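Hauswirtschaft und Wohnen, Block 2: Licht am Bett und Ordnung auf kleiner Fläche
Skript zur Sitzung, Stand 16. Mai 2026
Olga Tavares

Ihr habt euch nach dem letzten Mal mehr Praxis gewünscht, also bitte, heute geht es um Lampen, Kabel und Kisten (mein Lieblingsthema, ihr wisst es ja schon). Wer gefehlt hat: Die Mitschrift von Ntombi Radebe liegt in Raum 103, die zum Thema Textilien kommt erst später dran.

1. Leuchtmittel einsetzen

Erst Stecker raus, dann schrauben. Ich sage das jedes Mal und ich sage es weiter! Der Kippschalter am Fuß reicht mir nicht, denn von außen seht ihr einer ausgeschalteten Lampe ja nicht an, ob an der Fassung Spannung liegt. War die Lampe gerade noch an, lasst ihr das Leuchtmittel erst abkühlen.

Bei Lampen mit Schwanenhals haltet ihr mit der einen Hand den Schirm fest und führt mit der anderen das Leuchtmittel ein. Sonst dreht sich der ganze Kopf mit, und auf Dauer leiert der Hals aus. Ich setze mich dafür gern auf den Boden, da fällt nichts tief. 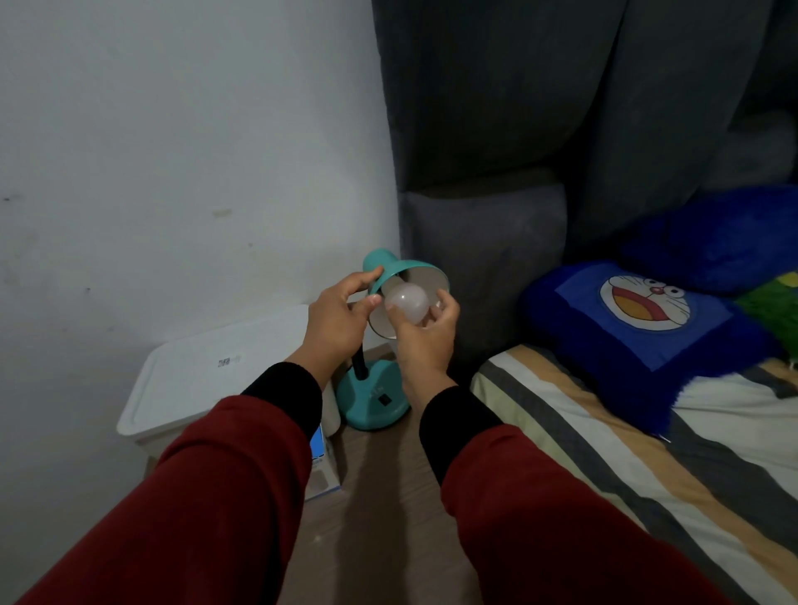 Gedreht wird locker aus dem Handgelenk, bis ein leichter Widerstand kommt, dann noch ein kleines Stück und Schluss. Klemmt es gleich am Anfang, sitzt das Gewinde schief: zurück und neu ansetzen. Vorher bitte auf den Aufdruck in der Fassung schauen, welche Leistung der Schirm überhaupt verträgt. Iker Benítez hat letztes Mal gefragt, ob matt oder klar. Am Bett nehme ich matt, das blendet beim Lesen weniger, aber das ist Geschmackssache und kommt nicht in der Klausur dran.

2. Wohin mit dem Kleinkram?

Neben dem Bett sammelt sich alles: Ladegeräte, Schachteln, Ersatzbirnen. Meine Regel aus der Zeit in Toledo, wo ich auf wirklich sehr wenig Platz gewohnt habe: Was einen Deckel hat, darf stehen bleiben, was keinen hat, kommt in etwas mit Deckel. Die Originalschachtel hebe ich auf, solange die Garantie läuft, danach geht sie ins Altpapier (Julián Arroyo sieht das anders, fragt ihn mal, er hat einen ganzen Schrank voll).

Beim Umstellen gehe ich so vor: zuerst die Steckdosenleiste an ihren Platz, dann die großen Sachen, zuletzt die kleinen. Kisten fasse ich mit beiden Händen an und prüfe vor dem Verrücken, ob irgendwo ein Kabel darunterliegt. Ein eingeklemmtes Kabel merkt ihr oft erst, wenn die Isolierung schon hin ist.
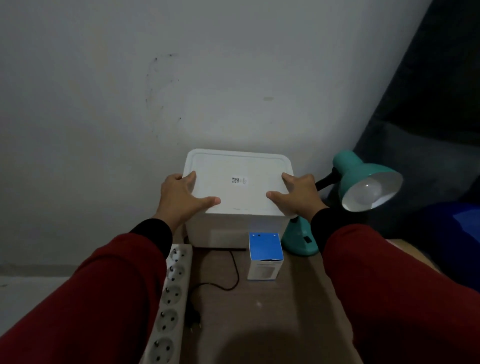

Abb. 2: Weiße Box, Steckdosenleiste und Tischlampe auf dem Holztisch.

Die Leiste soll frei liegen, also nichts darüberstapeln und kein Tuch drauf. Und bitte keine zweite Leiste in die erste stecken, auch wenn die Steckdose hinter dem Schrank noch so unpraktisch sitzt.

Zum Üben

Nehmt euch zu Hause eine Ecke vor, ganz egal welche, und zeichnet auf, wo die Kabel laufen. Danach einmal umräumen und noch einmal zeichnen. Zwei Skizzen, ein kurzer Absatz dazu, mehr will ich gar nicht. Abgabe bei Aslı Sönmez in Raum 111, spätestens am 24. Mai.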